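Workshop notebook, natural dye bench
Feb 15, 2026

Big day for yellow! I've been wanting to get back to weld since July, when Shireen Mabuza gave me the last of her dried tops and I promptly ruined half of them by boiling too hard. This time I kept the pot well under a simmer, put the lid on and left it alone, and the colour that came out is the clearest I've had from any plant so far.

What went in: 975 g of dried weld (tops and stalks, chopped short), soaked overnight in rainwater. Wool is the Kevden two-ply, 753 g in small skeins, scoured earlier in the week. Alum mordant on all of it, plus a little cream of tartar in the second lot to see if it softens the handle. It does, a bit. Norbert reckons he can't feel any difference, but he was wearing his gardening hands.

Tap water here is soft and slightly acid, and weld likes it the other way, so I stirred a pinch of chalk into the bath before the wool went in. The liquor went from weak tea to proper lemon while I was stirring. I know the chemistry and I still did a small dance.

Skeins, in the order they came out:

A -- first bath, one hour. Bright and hard-edged, almost loud.
B -- first bath, left to cool in the pot. Deeper, with a bit of gold to it. Favourite of the day.
C -- second bath, same plants. Softer lemon, very even.
D -- third bath. Pale primrose. Lovely for the border on Tamás's blanket if he still wants it.
E -- second bath, then a quick dip in the iron pot. Mossy olive. Too much iron, the end feels crisp. Half the time next go.
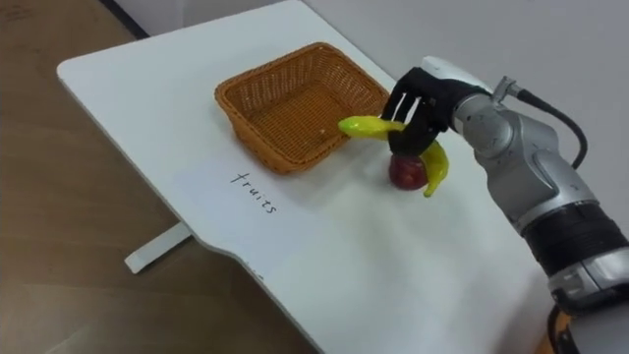
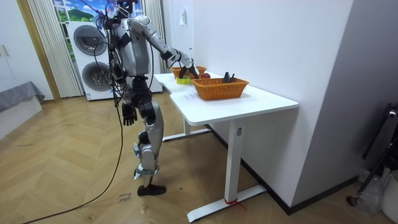

Greens were the other half of the day, and they're the part I'm most excited about. Skeins A and C each got split, and one half of each went into the indigo vat for a count of 50, then out to air. I like to name what I'm aiming for before I dip or I talk myself into whatever turns up, and what I wanted was the yellow-green of that toy banana: still mostly yellow, with the green just getting hold of it. The half from C landed very close. The half from A went past it into full grass green, which Uthai has already put his name on for a hat.

The vat itself is happy again. Coppery skin on top, good clear yellow-green underneath, no sour smell. I fed it a spoon of fructose first thing and kept it wrapped in the old sleeping bag. If it goes flat again, check the temperature BEFORE adding anything. I'm writing that in capitals for me and for Kálmán, who fed it twice the last time.

Lightfastness: snipped a bit of every skein and wound them onto card, half covered with foil, taped inside the north window. Card number is 3261, carrying on from the Cemholm madder set. The madder cards are holding up beautifully, by the way. Only the exhaust bath pinks have moved, and I rather like where they've gone.

Second go at the Hajdu scale, too. It drifts by a gram or two when the heater is running next to it, so I moved it to the far shelf and weighed the alum again. Fine there. Please leave it there!

Still to do:
Rinse B once more, the water was still tinted.
Strain the spent weld and put it on the compost.
Ask Shireen if she has seed to spare, I'd love to grow a row along the fence.
Try the same chalk trick with dyer's chamomile.
Label E properly. At the moment it has a peg on it and nothing else.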